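No domingo fui outra vez ao clube de robótica, em Jedton. Somos 4 alunos e a Augustina Frimpong, que nos orienta. A nossa tarefa neste mês é esta: o robô deve pegar nos animais de brincar com as garras. Eu escrevo o programa da garra direita, e ainda o escrevo devagar.

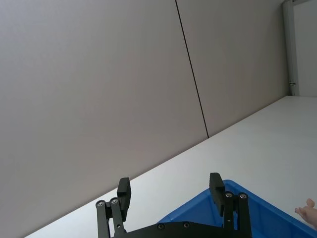
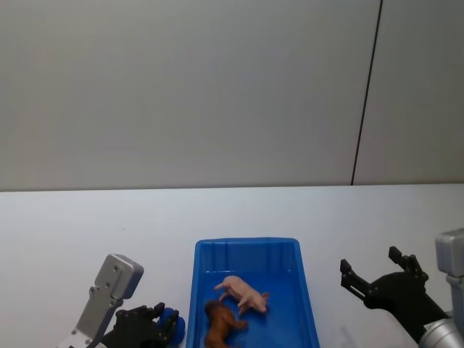 Na segunda fotografia estão o porco e o animal castanho, deitados no tabuleiro azul.

## O que ficou para a próxima vez

Quero baixar a velocidade para 60 e repetir o teste 19 vezes, com as notas no caderno. A Augustina pediu também um nome para o projeto. Eu propus Tiltitz, mas ainda não votámos.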